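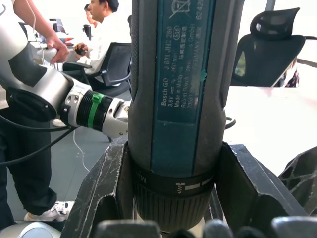

Rev 4 of our bench rules for handheld tools went into use on 28th February. I wrote most of it, I've had questions about it from two other groups, and it's easier to put the reasoning in one place than to keep answering by email.

The scope is narrow. It covers a two-finger gripper holding a consumer power tool, on a dual-arm setup, with people inside the reach of the arms. It doesn't cover suction, multi-finger hands, or anything with a blade. Those have their own sheet and I don't maintain it.

Rule 1 is about where the fingers go. A cordless screwdriver has three zones that matter: the housing, the torque collar, and the nose. The housing is the grip zone. The collar is a moving part. If a finger pad touches it, the clutch setting can shift when the wrist rolls, and you won't find out until you compare screw depths at the end of a run. So the upper limit on placement is loose and the lower limit is strict: pads close on the housing, clear of the collar, and the setting gets read again after the fingers close. Rev 3 said "grip near the center of mass," which people took to mean anything from the label to the chuck.

Rule 2 is orientation. The tool goes in nose down, label toward the wrist camera. The label side is specified for a practical reason. The wrist view is the only record we keep of which unit was in the hand, and with the label turned away, one gray screwdriver looks like any other. The log entry takes the model number as printed on the tool, typed in full, with the spaces. We had 12 entries last April that just said "driver," and all of them had to be thrown out.
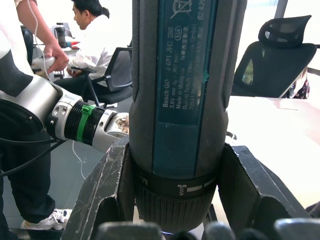
Bosch GO in the fingers, label toward the wrist camera, collar and screw icon readable below it.

Rule 3 is closing force. We don't give a number in newtons, and I expect that to annoy some readers. The force the controller reports and the force at the pad are different quantities, and the difference depends on pad wear. The rule gives a procedure instead. Close until contact, add one increment, then try to twist the tool by hand with the arm in hold. If it turns, add one increment and try again. If you reach four increments and it still turns, stop and change the pads. More force is the wrong fix for a worn pad, and it marks the tool housing too.

On pads: scratches on the outer faces of the fingers are cosmetic and don't need to be reported. Wear on the inner faces does. Rev 3 didn't separate the two, so the defect log filled up with notes about scuffs and the few useful entries got buried.

Rule 4 is the one with the most history. It concerns people standing next to an arm. Our previous text came almost word for word from the Whitfield site manual, which was written for fenced cells. It required everyone to be behind a line whenever drives were enabled. That's a fine rule for a fenced cell. On an open bench where somebody has to guide an arm by hand it can't be followed, and a rule that can't be followed teaches people to skip the ones next to it. The new text sets three states. In drives off, anyone can touch anything. In hold, one named person may have a hand on one arm, on the link and never across a joint gap. In motion, no hands, and the person with the stop is looking at the arms and has no other job. State changes are called out loud. The call is one word and it gets repeated back.

Rule 5 covers two grippers working close together. This is where most of our contact events come from. Going back through the Udix export, which had 1,746 logged cycles in it, I found that the arms almost never hit each other at the elbow or the forearm. They hit at the fingers, in the last stretch of an approach, when both were moving. So the fix is sequencing. One gripper arrives and stops. The second approaches at reduced speed. Only after both have settled does either one start on the part.

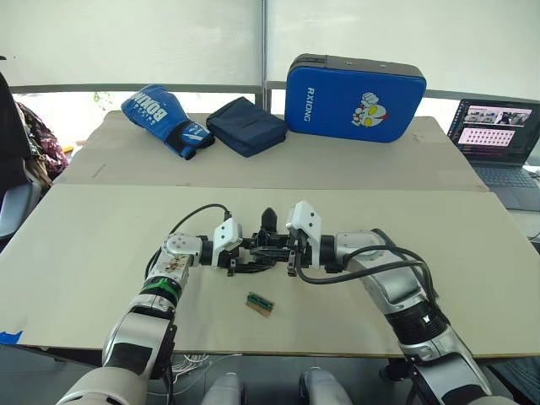

The same rule has a line about what else is allowed on the work surface. The work area is the near panel, and the only loose item on it is the part being worked on. Staged objects go to the far panel and stay there until their own task comes up. The distance between the two has to be enough that a fully open gripper over the part can't brush a staged object. We use 40 cm as the default, measured from the part and not from the arm base.

Rule 6 is cables. Every cable on an arm needs slack at the wrist and a tie somewhere on the link behind it, and the loop must be checked at both ends of wrist travel before the first run of a session. Zip ties are acceptable. I know the Fumix clips are neater, but a tie can be inspected from across the bench if it's a bright color, and a clip has to be looked at up close. Trim the tail, or point it away from the joint if you can't trim it. Loose cables on the floor are covered in the general lab rules and I left them out on purpose.

What I'm least sure of is the re-check interval. The sheet says to repeat the twist test and read the collar at every tool change and at every break longer than 15 minutes. That interval is a guess based on how long our pads take to settle. A group with harder pads could probably go longer — I'd want to see their numbers first.
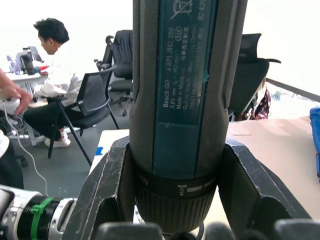 Siobhán Coughlan wrote back on the draft that the interval should be tied to cycles and not to the clock, because a gripper that sits closed for an hour and one that opens and closes the whole time don't wear the same way. She would also move the collar reading out of Rule 1 and into the log sheet, where leaving it blank would be visible to whoever reviews the run. At Clokden they do it that way, with one box for the setting before closing and one for after.

I agree on the log sheet and have changed it. On cycles I agree in principle, but our controller resets its counter on power-up, so for now the clock stays in. The change is listed for Rev 5, along with a better definition of "settled" in Rule 5, which at present means whatever the operator thinks it means.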